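Brustent Opens Its Home Kitchen Collection to New Households

FOR IMMEDIATE RELEASE - April

Hi everyone! We've been heads down for a good while at Brustent and I've finally got news I'm allowed to share, so please forgive me if this runs on a bit. We've passed 1,928 recorded kitchen tasks in our home collection, we're aiming for 2,000 before the end of the month, and starting now we're taking sign-ups from households in Plemton that would like to be part of the next round.

If you haven't run into us before, Brustent gathers the examples that a learning system studies before it ever tries a chore. We don't build the robots. Our partner Zisier trains the software, and what they need from us is a whole lot of ordinary people doing ordinary things with their hands, recorded closely enough that a machine can pick up the motion. So our collectors go into real homes carrying a pair of hand-held grippers, one for each hand, each with its own camera, and they do the chores with those. Set the table. Move the dishes. Put the chopsticks away. Then do it again, starting from a slightly different mess.

The "different mess" part matters more than I ever guessed when I started here! Our very first batch was recorded in our own office kitchenette, and Zisier sent it back with a kind note saying every example looked the same. They were right. The counter was bare, the mugs matched, and the light never changed. A system that studies only that kitchen gets very good at that kitchen. So we packed up the grippers and started knocking on doors (well, emailing first), and we've now recorded in 41 homes with all their own jars and shelves and tablecloths.

A home visit goes like this. Two of our collectors come by in the morning, usually at 9:30, and spend a few minutes walking through the kitchen with you to agree on what's okay to touch. You pick the tasks from our list or add your own. We don't tidy up first and we'd really rather you didn't either - a crowded countertop is good material. Each task runs under a minute, and we repeat it with small changes: the holder turned sideways, a spoon where the chopsticks were, the cup moved to the far side of the table. We stop for coffee. We put everything back where we found it, and we're gone by lunch.

The new round has 4 task groups, and here they are:

Table setting and clearing
Utensils, holders and drawers
Containers, lids and bags
Wiping and light cleanup

Utensils are my personal favorite, and they're also the group where we're furthest behind. Chopsticks are thin, they roll, they lean every which way in the holder, and picking out one without dragging its neighbors along takes a light touch even for an experienced collector. Holders are tricky too. Squeeze the wall of one too hard and it tips, too softly and it slides right out from between the pads. We keep the fumbles, by the way. A dropped chopstick followed by a second try is an example worth having, and Zisier has asked for more of them.

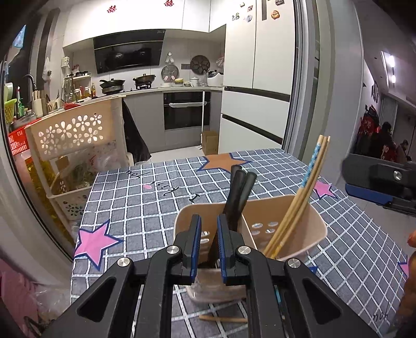 One of the households from the last round wrote to tell us that the slow parts were the ones worth watching. I had no idea how many small decisions go into putting a chopstick back in a holder, the note said, and by the end of the morning I was slowing down over my own silverware drawer. It also asked whether we could come back and do the dish rack, and yes, we'd love to!

A few practical things. Every household gets a flat payment for the morning, plus replacement cost if we break anything. You see the recordings before they leave our hands and you can pull any of them, no questions asked. Faces and anything with a name or address on it get blurred before the files go to Zisier. Small kitchens are very welcome, shared kitchens too as long as everybody in the home signs the form. Pets are fine in another room.

We're also adding a second training day for new collectors at the Hamdy building, on the ground floor next to the loading door. No background in robotics needed. If you've got steady hands and you're patient enough to put the same cup down over and over, you'll pick it up fast, and the grippers feel pretty natural after the first hour.

Sign-up forms for households and collectors are on the Brustent website under Home Kitchens. Press questions go to the same contact page - just choose "media" from the menu and we'll get back to you the next working day.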